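Making your own water kefir starter sounds fiddly, but I promise you can do it with things already in the kitchen!

What you need

42 g sugar
2 unwaxed lemon slices
751 ml water, boiled and left to cool
a tablespoon of kefir grains

Stir the sugar into the water until you can't feel any grit under the spoon. Drop in the grains and lemon, cover the jar with a clean cloth and leave it on the side, out of the sun. Mine sits next to the bread bin.

Taste it after two days. You want it a bit sharp, with some of the sweetness still there - if it's like syrup, give it another night. In June mine is often ready by breakfast!

Strain into a bottle through a plastic sieve, and leave a gap at the top.

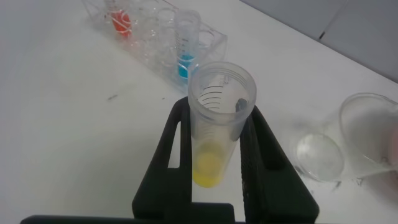 Don't throw the grains away, they go straight into the next batch. Mahnaz Abbasi gave me my first spoonful and I've been passing the extras on ever since. Try ginger next time, or a few raisins - both are lovely.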